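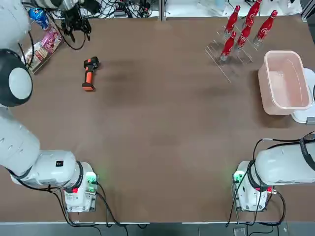
Sneha Vashisht

Search this site Go
Reading time: 2 minutes

How a Microwave Oven Heats Your Food

A microwave oven does not have a flame or a glowing wire like a toaster. It heats food with invisible waves. They are close relatives of radio waves and of the light you see.

Inside the oven, behind the wall, is a part called the magnetron. It uses electricity to make the waves. A metal tube guides them into the box where your plate sits. The walls of the box are metal too, so the waves bounce off them and pass through the food again and again.

Most food has a lot of water in it. Water is made of tiny pieces called molecules, far too small to see. The waves make them twist back and forth very quickly. They bump into their neighbors, and all that moving and bumping is heat.

Why does the plate turn?

The waves do not spread out evenly. Some spots in the oven get a lot and some get very little. Turning the plate moves the food through both kinds of spot. Even so, soup can be hot at the edge and cool in the middle, so stir it halfway through.

Why are there dots on the door?

Look closely at the window and you will see a metal sheet full of small holes. Light can get through the holes. The oven's waves are much too long to fit, so they stay inside.

When it stops working

Sometimes the light comes on and the plate turns, but the food stays cold. The magnetron may be worn out, or a door switch may be broken. Tell a grown-up. Never open the case of a microwave, even if it is unplugged. One part inside stores electricity and can give a deadly shock. A trained repair person knows how to make it safe first.

Words to know

Magnetron: the part that makes the waves.
Molecule: a very tiny piece of something, such as water.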